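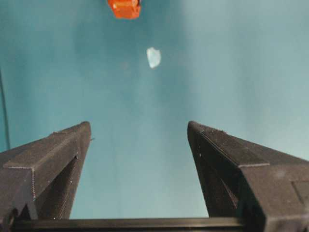 Photos: Nuvdale Workshop Notes

I caught the technician who looks after the gripper cell at Wurham just before lunch, and we talked over the noise of the compressor next door. "Fingers first, always," she told me. She checks the tips for wear every 60 hours, and it takes her around 10 minutes.

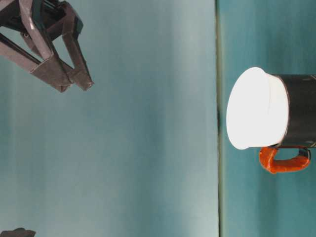
The gripper and the mug at Wurham.

So what goes wrong? "Screws," she laughed. "They creep!" She snugs up 8 of them every Monday.

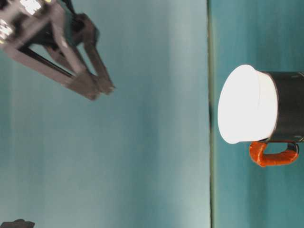

I wanted to know about the linkage, my own weak spot (I've bent two at home). She goes over the joint near the base of the fingers by hand, feeling for play. "Open them up with nothing in there, like that, and wiggle."

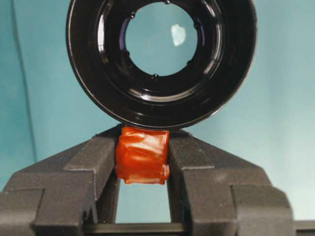
Prilell Robotics Club, Maintenance Team

Her last tip was about squeeze. "Start low, go up 5 percent, try again." I'm stealing that one for my own bench.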